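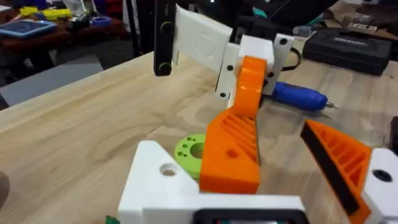

What does a river gauge measure?

The height of the water above a fixed mark, and nothing else. Flow is worked out later from a table.

The surveyor had given this answer at the Privasdale school every November, and she gave it again to the man from Fekete, who wrote it down. He had come to buy the valley's records. Fekete was planning a weir above Brirnden and wanted a long series with no gaps.

"There is one gap," she said. "Eleven days, in the spring of 2000."

He asked whether the instrument had failed. She said it had not. The float had moved freely in the well, the clock had been wound, and the pen had ink. The chart for those days was in the drawer with the others. She took it out and unrolled it across the desk, with a stapler on one end and her cup on the other.

The line ran level for 3 days at the winter stage. Then it went down. It passed the bottom of the printed scale in the course of a night and continued along the margin, where the paper was not ruled. On the tenth day it came back up by the same slope and resumed its level.

"So the river dried out," he said.

"The gauge at Treltmont is downstream. It shows a normal stage throughout."

"Then this one is wrong."

"I checked it against the staff twice a day. The readings agree."

He bent over the margin. Beside the trace, in pencil, were the staff readings, each with a time and a set of initials. The last four were negative. He asked how a person reads a staff below its zero.

"You extend it," she said. "I went down the bank with a folding rule. The bed was lower. I measured to the water, entered the figure and climbed back up. It was a longer climb than usual."

He asked what the office had said. She told him the office had marked the period as missing, under the code used for ice.

He looked at the chart for some time. Then he asked if the weir could be moved to a site below Treltmont, and what the foundations were like there.

"Gravel over clay," she said, and went to find the borehole logs.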